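4.2 The Larkix handheld kit in use

The second product we reviewed was the Larkix, a pair of handheld grippers sold by a small firm in Ultdale to laboratories that would like robot training data without first buying a robot. The brochure promises that a new user will be collecting "within minutes of opening the lid". We opened the lid at ten in the morning and were collecting shortly after lunch, most of the time in between having gone on finding the second charging lead. It was under the foam. The brochure does not mention the foam.

We tested the kit in November at our household tasks site in Foltham, with 24 operators who had never used it before. Each was given the quick-start card, a short talk from the first author and then left alone with the laundry. Laundry was chosen on purpose. Rigid objects flatter a gripper: a mug is the same shape when you pick it up as it was when you looked at it. Knitted things show no such courtesy, and a kit that copes with mugs alone will have a short career in the home.

Operators worked with one device in each hand. The pistol grip was liked by nearly everyone, including two people who had complained about every other handle in the study. The fingers were more divisive. They are thick and curved and come together at the tips, which gives a firm pinch on a bunched bit of cloth and rather less idea of what to do with a flat one. Several operators settled on the same trick unprompted: take hold of a fold near the middle with one device, pin an end with the other, and pull until the thing looks like clothing again. Figure 3 shows the two-handed hold in question.
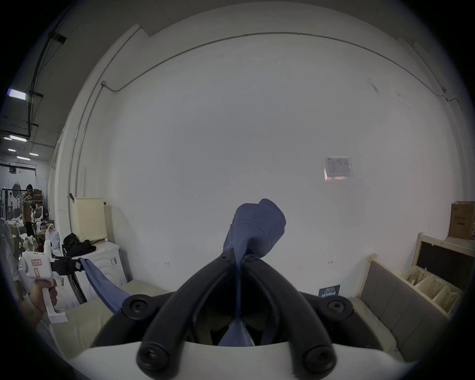
Figure 3. Two-handed hold on a piece of blue knitted fabric, viewed from one of the two grippers. The bunched part is pinched between the fingertips of the near device; the second device, at left, holds the end of the trailing strip.

The hold matters because it is where the Larkix earns most of its price. With single-gripper kits, our operators tended to drag soft items over the nearest surface and hope for the best, and the recordings were of little use for learning anything except hope. With two devices the cloth can be kept off the surface and under some tension, and the path of each hand is logged separately. Of the attempts made with the paired hold, 92 per cent gave recordings that passed our checks for tracking and timing. We had expected a lower figure and went over the logs again on that account, but it stood.

The weak points were less glamorous. Battery life is given in the manual as "a working session", a unit of time we were unable to find defined anywhere. In our hands it came to 18 demonstrations of the folding task before the left device began to blink at its owner. The right one generally lasted longer, for reasons the supplier's help desk described as interesting. Trigger springs were stiff at first and loosened with use, so that recordings from the first few days show a slightly jerky closing motion which later ones lack. Anyone pooling data from new and worn devices should check for this before blaming the model.

We also tried the optional Mamo software, which sorts recordings by task and flags the ones it thinks have failed. Over almost 4,000 recordings it was quick and mostly sensible. It did, however, have a low opinion of socks. A run in which the operator paused to turn one the right way out was regularly marked as abandoned, although the operator was working harder at that point than at any other. The threshold for pauses can be changed in the settings, on the third page, under a heading that suggests it is about the display – we raised it and the false flags largely went away.

Operators were asked at the end of each day whether they would use the kit again. Most said yes. Mekdes Moges, who ran the evening sessions, noted that the keenest answers came from people who had worked out how to rest their elbows, and we have since added a line on posture to our own instructions. The quick-start card still shows a user standing bolt upright, arms out, smiling at a towel.

Prices, warranty terms and the cost of replacement fingers are compared with those of the other kits in Section 4.4.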